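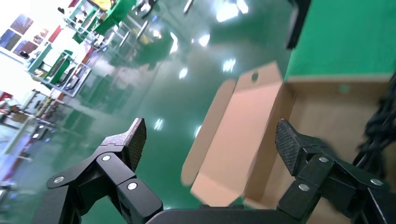
Declan Trevaskis读完这份招募启事的初稿，回了一句：你们写了三页，还是没说清楚到底要人来干什么，是来睡觉，还是来不睡觉。

他问得对，所以重写一遍。是来不睡觉的，准确地说，是招那些本来就睡不着的人。

Pemura睡眠习惯研究小组现招募参与者，记录自己为期七晚的夜间清醒时段。我们不治失眠，也不卖枕头。如果您是冲着枕头来的，可以在这里停下，后面一个字也没有提到枕头的好处。

一、我们想知道什么

市面上关于睡眠的调查，问的多半是您睡了多久。我们对您睡着以后的事兴趣有限，毕竟那段时间您自己也说不出什么来。我们想知道的是醒着的那一段：凌晨两点四十分睁开眼，到重新睡过去（或者干脆放弃）之间，一个成年人究竟在干什么。

去年我们做过一轮小规模的试访，三十四个人，聊下来的结果让原来的问卷基本报废。原问卷给了五个选项：看手机、看书、喝水、起床走动、其他。绝大多数人选了“其他”。追问下去，有人在心里重新布置十年前租过的一间房子，有人在跟一位早已离职的上司吵架，并且每次都吵赢；有人把小学同学的名字按座位背一遍，背到第三排靠窗那个位置就卡住，于是彻底醒了。还有一位女士每晚固定在这个时间核对冰箱里的鸡蛋还够不够，人躺着，全凭记忆。

这些东西在问卷里没有格子。我们这次就是想把格子画出来，或者承认画不出来。

二、谁可以报名

年满二十五周岁，目前常住本市，一周里至少有三个晚上会在半夜醒来，醒来后二十分钟内睡不回去。不需要任何诊断证明。自认为“睡得还行，就是醒得早了点”的人也欢迎，试访时这么说的人，后来讲得最长。

能用中文写字，写得好坏不论。我们收到过一份试填的日记，三个晚上加起来只有九个字，其中四个是“又醒了”加一个句号没打的“烦”。这份日记我们很喜欢，但如果每个人都这么写，报告会比较难写。

三、谁暂时不合适

以下情况请先不要报名，以后另有安排时再联系：

正在上夜班或者轮班的。你们半夜醒着是有工资的，与本次的题目不同。

家中有一岁以下婴儿的。你们半夜在做什么，我们已经非常清楚。

正在服用助眠类处方药，或者医生正在为您调整用药的。请以医生的安排为准，不要为了凑我们这七个晚上自行停药，我们也不会因此多付您钱。

近期情绪持续低落、感到撑不住的，请先去看医生或者找信得过的人谈谈。日记本对这件事帮助不大，我们也没有资格假装它有。

睡眠产品行业的从业者，恕不接待。上一轮混进来一位，他的日记每一篇都以同一款床垫结尾。

四、具体要做什么

第一步是一次见面，四十分钟左右可以谈完，在我们的办公室。谈的内容是您平时的作息、住处的安静程度、同屋有几口人、养不养猫。养猫的请务必如实说，这会影响后面一整章的统计。

第二步是七个连续的晚上。您会领到一本纸质日记和一支铅笔。每次醒来，在开灯与不开灯之间任选，写下醒来的时间、脑子里正在转的第一件事，以及后来做了什么。不必当场写全，早饭前补上也行。过了中午就请不要补了，人到下午对自己凌晨的样子会变得非常宽容。

第三步是一次回访，我们照着日记问您几个问题。您可以拒绝回答任何一个，包括“那么鸡蛋到底够不够”。

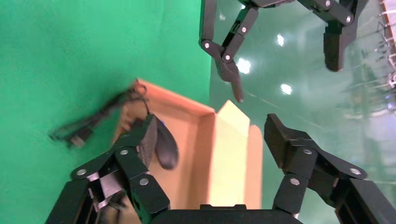
纸质日记是我们争论了很久才定下来的。组里原本有一半人主张用手机程序，优点是数据干净，不用辨认字迹，时间自动生成。反对的一半只提了一个问题：一个凌晨三点醒来的人，为了记录自己醒了而拿起手机，接下来的一个小时算谁的？会议到此结束。代价是我们得有人逐本把铅笔字录进电脑，录入的同事对此有自己的看法，不便在招募启事中转述。

日记本由Bodton印制，纸是不反光的米色，每页只有横线。曾有人提议在页脚印一句安抚人心的话，比如“夜晚终会过去”。试印出来以后大家传看了一圈，一致觉得半夜看到这句话会更加清醒，遂作罢。

五、报酬

完成全部三步的参与者，可得到一千二百六十一元。我们知道这个数字看起来很奇怪。它是预算除以人数以后剩下的结果，财务不同意往上凑整，我们不同意往下凑整，双方在元这一级达成了和解，角和分归了财务。

只完成见面的，付一百六十八元，作为路费和您那个上午的补偿。日记写到一半不想写了，按已写的晚数折算，不追问原因。退出不需要理由，发一条消息说“不写了”就可以，写“抱歉”两个字的人比我们预想的多，大可不必。

有一件事需要提前说清：某一晚您如果一觉睡到了天亮，请照实写“没醒”，报酬不受影响。试访时有人为此专门打电话来道歉，还主动提出第二天多喝两杯浓茶补回来。请不要这样做。睡着了是好事，虽然对我们的数据来说略显扫兴。

六、隐私

日记里出现的人名、单位名和具体地址，录入时一律替换掉。您那位早已离职的上司，在我们的报告里只会是“上司”，至于他当年说了什么，您写得再详细我们也只归类为“旧日工作纠纷”。原件在项目结束后由您决定取回或者销毁。上一轮选择取回的人里，有一位后来说，那是她写过的最长的东西。

不录音，不录像，不上门，不往您的卧室里放任何设备。我们不会联系您的家人，也不会应您家人的要求透露您写了什么。如果同屋的人问您半夜在写什么，怎么回答是您自己的事，这一项也可以记进日记。

报告预计十一月完成，参与者每人可得一份。正文比较长，有失眠困扰的读者反映读起来颇有效果，这大概是本项目唯一的疗效，我们不作担保。

七、同时招聘：录入与访谈助理一名

上面提到的那位录入同事要换岗了，因此顺带招一个人。工作内容是辨认铅笔字、录入、编码，以及协助回访。每周工作四天，白天上班，这一点请放心，我们没有人真的在半夜办公，尽管经常有人以为这是入职条件。

要求：耐心，字迹辨认能力强，能分清“鸡”和“鸦”在潦草状态下的差别。做过访谈的优先。能够听别人讲一段很长的梦而不开始讲自己的梦，这一条不在优先之列，是硬性条件。上一次招聘，我们因为这一条失去了好几位履历极佳的候选人，其中一位在面试过程中连讲了两个。

会使用Zarkix做文本编码最好，不会也可以学，软件本身不难，难的是它的中文说明书，我们自己写了一份，来了就给您。

办公室在Valcárcel楼的三层，电梯只停二层和四层，走哪一段请自便，大家的选择基本能看出性格。有窗，有热水，有一张午睡用的沙发。沙发的归属长期存在争议，新人入职头一个月享有优先权，之后自行谈判。

八、怎么报名

参与者请发邮件或者打前台电话，说明姓名、年龄、通常几点醒、白天什么时候方便见面。不必写自荐信，不必证明自己睡得有多差。有人寄来过一张自制的折线图，画得很好，可惜没法加分。

应聘助理的请另附简历，并手写一页纸的任意内容拍照发来。我们想先看看您自己的字，将来您抱怨别人的字时，我们好有个参照。

请在2021年7月19日之前报名，当天也算。人满之后我们会在网页顶上写明，写明之后来信的，顺延到下一轮候补名单。

邮件随时可以发。根据以往的记录，来信大多集中在凌晨三点前后，我们一般在上午十点以后回复。如果您当时恰好睡着了，醒来再看就行。

Pemura睡眠习惯研究小组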